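4.3 Gripper Stalls Near the Floor

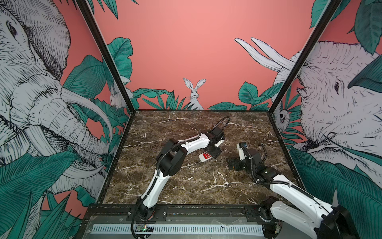
Figure 2. The Nindale booth during the remote control task.

The most frequent fault in our collection was a stall of the gripper motor when the fingers came down close to the floor of the booth. We first took it for a software problem, because the arm stopped without any collision message and the log showed only a late reply from the last servo in the chain. The objects in this task are low and flat, so the fingers must go almost to the surface before they can close. In Figure 2 the left gripper points down toward the marble, with its fingers nearly touching a small white remote control that lies at an angle to the arm. In such a position a small error in height is enough to press the finger tips against the stone. The servo then tries to reach a target which is below the floor, the current rises, and after a short time the servo protects itself by switching off its torque.

We recorded 1002 episodes in the Nindale booth between March and May. Of these, 534 used flat objects and the others used cups, soft toys and blocks. A stall of the kind described above happened in 13 episodes, and all of them belong to the flat objects. This number may look small. However, each stall ended the episode and in two cases it also damaged the equipment: once a finger pad was torn, and once the plastic gear inside the gripper lost several teeth. We therefore decided to study the fault before we continued with the second part of the collection.

The two arms in the booth are of the same model and are fixed side by side on the front rail. Both are controlled by the Pornen driver, which sends joint targets at a fixed rate and reads back position, current and temperature. The driver has a current limit for each joint. In our first configuration the limit for the gripper was left at the factory value, and the limit for the wrist was raised by us in order to hold heavier cups. We believe now that this was our main mistake. With a strong wrist and a long arm, the force at the finger tips can be much larger than the gripper itself is able to resist.

To find the order of events, we replayed the joint targets of all 13 episodes with the booth floor removed and a foam block in its place. In 11 of them the commanded height of the finger tips went below the level of the floor, by between one and six millimeters. In the remaining two the commanded height was correct, and we had to look for another reason. Both came from the same afternoon. The operators had changed the left gripper fingers before that session and did not repeat the calibration, and the new fingers were longer than the old ones. The driver did not know this length and could not correct for it.

The commands below the floor have a more ordinary origin. The operator moves a leader arm by hand and watches the task on a screen. On the screen it is difficult to judge the last few millimeters, and when the object does not move into the fingers the natural reaction is to push down a little more. Operators told us that they did this without thinking. With the leader arm they feel no resistance, so nothing warns them that the follower arm is already pressing on the floor. The effect was stronger with dark or shiny floors, according to the operators, but we did not measure it and we do not make a claim about it here.

A second matter appeared during the same study, and it concerns safety more than data quality. When the gripper servo switched off its torque, the other joints of the arm stayed active and kept the last target. The arm looked stopped but it was still loaded. In one episode the operator paused the session, reached into the booth to take out the object, and the gripper slipped sideways over the floor at the moment when the object was pulled free. The hand of the operator was not hurt. We reported the event to the Nishimura laboratory, where the same driver is in use, and they had seen a similar release of the wrist in their own tests — also after a pause, and also with a person close to the arm.

We made four changes after this. First, the driver now compares every target with a virtual floor, placed two millimeters above the real one, and a target below this level is moved up to it before it is sent. Second, the current limit of the wrist was returned to its original value, and the heavy cups were taken out of the object set. Third, when any servo of an arm reports an overload, both arms lift slowly to a rest position if they can, and after that the torque of all joints is reduced step by step. If the affected joint is needed for the lift, the arm does not move at all and a signal lamp is turned on. Fourth, the operator may not put a hand inside the booth before the power of the servos is cut with the switch on the outside.

The virtual floor has a cost. Very thin objects, such as a playing card or a coin, can no longer be grasped from above, and we had to drop them from the list. For objects with the thickness of a remote control there was no visible loss. In a repeated series with the flat objects we saw no stall caused by a target that was too low. One stall did occur when the two grippers met over the middle of the booth and pressed against each other, a case for which the virtual floor gives no protection. The lift routine started as planned, but the right arm rose faster than the left one and dragged it by a finger for a short distance.

We have not solved this last case. A check of the distance between the two grippers exists in the planning library Herkoden, but it needs an accurate model of the finger shape, and our fingers are changed often. For the moment we use a simple rule, in which the arm that moves second must wait when the wrists are closer than a fixed distance. The rule makes handover tasks impossible and it is switched off for them, with a second person standing at the power switch during the whole episode. The episodes with a stall are kept in the data set under a separate label, together with the current and temperature logs of all joints.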